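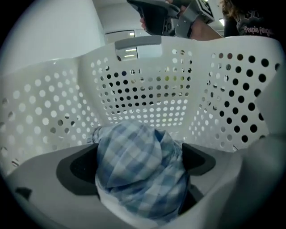

4. Installing the Arnwood washer in a shared laundry room

This section covers placement, water connection, leveling and the first run of the Arnwood front-loading washer. For wall-stacked installation with a dryer, see Section 6. Read all cautions before moving the machine.

4.1 Before you start

Check that the following are at hand:

– two fill hoses with washers fitted
– drain hose and hose guide
– open-end wrench (supplied)
– spirit level
– flat-blade screwdriver
– bucket and dry cloths

The floor must be solid and must not slope toward the machine. Carpet, loose tile and raised wooden platforms are not suitable. Leave a gap of 2 inches at each side and at the back.

CAUTION: The washer is heavy. Two people are needed to move it. Do not lift by the door, the detergent drawer or the top panel.

4.2 Removing the transit bolts

1. Turn the machine so that the rear panel is accessible.
2. Loosen all transit bolts with the supplied wrench.
3. Pull each bolt out together with its rubber sleeve and spacer.
4. Press the plastic caps from the accessory bag into the open holes.
5. Store the bolts. They must be refitted if the washer is moved to another address.

CAUTION: Running the washer with transit bolts in place will damage the drum suspension. This damage is not covered by the warranty.

4.3 Connecting the water supply

1. Close both supply valves.
2. Hold the free end of each supply line over the bucket and open the valve for a few seconds to flush out grit. Close the valve.
3. Connect the hot hose to the inlet marked H and the cold hose to the inlet marked C. Tighten by hand, then give a quarter turn with the wrench.
4. Open both valves fully and check every joint. If a joint drips, close the valve, reseat the rubber washer and tighten again.

Note: If only cold water is available, fit the Y-piece (ordered separately) and feed both inlets from the cold valve. Warm cycles will take longer.

4.4 Connecting the drain

1. Clip the hose guide over the end of the drain hose.
2. Hook the hose into the standpipe. Do not push it in so far that it seals the pipe – an air gap is required.
3. Secure the hose to the standpipe with the cable tie.

4.5 Leveling

1. Place the spirit level on the top panel, first side to side, then front to back.
2. Turn the front feet to adjust the height. Clockwise lowers the corner.
3. Press down on opposite corners in turn. The machine must not rock.
4. Tighten the lock nuts upward against the cabinet.
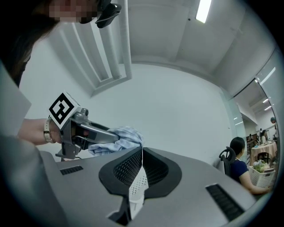

5. Recheck the level after the first week of use. New feet settle slightly, and a machine that was steady when empty can begin to walk during the final spin.

4.6 First run

1. Plug the washer directly into a grounded outlet. Do not use an extension cord.
2. With the drum empty, add a half measure of detergent to the main compartment.
3. Select COTTON HOT and press START.
4. Stay with the machine until the first drain is complete. Check the floor behind it for water.
5. When the cycle ends, leave the door open until the gasket is dry.

4.7 Setting the cycle counter

Shared machines are supplied with the counter switched on. It records completed cycles only; a canceled load is not added.

1. Turn the dial to OFF.
2. Hold RINSE and DELAY together for 3 seconds. The display shows the current total, for example 2563.
3. To return to the normal display, turn the dial to any program.

The total cannot be reset from the front panel. If a machine has been transferred from another building, write the starting figure on the service card.

4.8 Routine care

– Wipe the gasket and door glass at the end of each day.
– Remove and rinse the detergent drawer every Monday.
– Clean the pump filter monthly. Close the supply valves first and place a shallow tray under the flap.
– Do not use abrasive pads, bleach sprays or solvent on the outer panels.

For parts, quote the model code on the inside of the door ring. Service requests for Lostevville and Masine go to Latrice Mercado at the Ambrose parts desk.

Arnwood Laundry Equipment | Contact service | © Arnwood, all rights reserved | Back to top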